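Clindale Sound Archive: questions we get a lot

Updated Apr 23, 2020. Typed up fast between other jobs so excuse the spelling. If your question isn't on the page, email and we'll get to it.

What is the archive?

Recordings by local bands nobody outside the district ever heard of. Mostly garage, surf, a bit of soul, some country, one polka outfit. Singles, acetates, reel tapes, cassettes, plus posters and band photos. Clindale and Henundale to start with, now anything up the line as far as the old dance halls went.

Who runs it?

Katalin Kiss does the transfers and the catalogue. Nuria Asfaw does the interviews, the website and the arguing with people about who played bass. Both of us have day jobs. Replies can be slow.

Do you only want sixties stuff?

No. Started out that way. The cut-off moved to the end of the seventies, then we got given a box of new wave demos that were too good to turn down. So, no firm cut-off now. If it was recorded around here and the band has packed it in, we're interested.

I was in a band. We never made a record. Still interested?

Yes. Very. Practice tapes, a song off local radio, your uncle's reel from the wedding. Some of the best things in the catalogue were never pressed. The Gondar Five tape is a rehearsal in a garage with a dog barking through the second verse, and it gets more plays than any of the proper singles.

Do I have to give you the originals?

No. We can borrow, transfer and send back. Usual turnaround is 30 days, longer for reels that need work. You get your originals plus a copy of the files. If you'd rather donate outright that's great too, there's a one page form.

How should I pack records?

Stiff card both sides, record out of the sleeve so it doesn't split the seam, sleeve behind it. No newspaper. Please don't tape the inner bag shut. For more than 9 singles use a box and stand them on edge, don't lay them flat.

And tapes?

Keep them away from speakers and don't rewind them first. Don't play them "just to check" either, old tape can shed and you may only get one good pass. Leave that pass to Katalin. Write on the box, not on the reel. If there's a loose bit of paper inside with song titles on it, leave it in there, thats often the only track list there is.

My tape smells like vinegar. Is it ruined?

Maybe not. Vinegar smell usually means acetate base breaking down. Put it in its own container, somewhere cool, away from your other tapes, and get in touch sooner than later. We've had good sound off some awful looking reels. 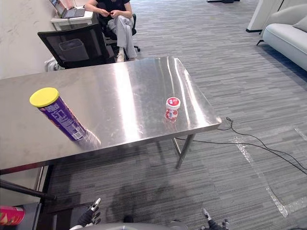 Squealing on playback is a different problem, and normally means sticky tape. Stop the machine. That one can often be fixed with slow heat in the right gear but do not use your kitchen oven, please. We've heard the results.

Do you clean up the sound?

Lightly. Hum out, worst clicks out, speed corrected if we can work out what key they were in. The raw transfer is always kept. We don't do fake stereo and we don't add bass, however many times the drummer asks.

Can I download the songs?

Some. If all the members (or families) have said yes, there's a download link beside the track. Otherwise stream only. Otherwise otherwise, a 30 second clip. Where we can't find anyone at all, it's listening by appointment.

Who owns the rights?

Depends. Often the band, sometimes the label, sometimes a manager who went off to sell boats. We aren't lawyers. We ask who we can find, write down what they tell us, and take things down if someone objects with a decent reason. The archive claims nothing over your songs.

What's the Khattak collection?

Three shelves of singles and paperwork from the Khattak label, which ran out of the back of a TV repair shop. There were 16 releases by their own numbering. We have all but 3 of them. Missing are numbers 4, 11 and 12, and number 12 might never have been pressed. The label ledger lists it as paid for, though, so if you've got one, ring us at any hour.

Some of your line-ups are wrong.

Probably. People remember things differently, and plenty of bands swapped members every few months. Send us what you know plus how you know it: a dated poster, a clipping, a photo with names on the back. Memory counts as well, we just mark it as memory. If two people disagree both versions go up.

Can you tell me what my record is worth?

No. Sorry. We don't value or buy. Try a dealer, try two.

Can I use a track in a film or podcast?

Ask us and we'll pass it on to the band. We don't licence anything ourselves. Allow a few weeks, some of these fellas only answer letters.

Is there going to be another compilation?

Hoping for August. Volume 3, mostly Henundale groups, vinyl if we can afford it and CD if not. Mastering's done. The liner notes are Nuria's and they are late.

How do I help if I've got no records?

Names, mainly. There's a page of unidentified band photos on the site, have a look and see if you went to school with anyone. Old set lists, ticket stubs and dance posters are handy for dates. Padded mailers always welcome, used is fine.

Phone or email?

Email's better. Put the band name in the subject line, and the town.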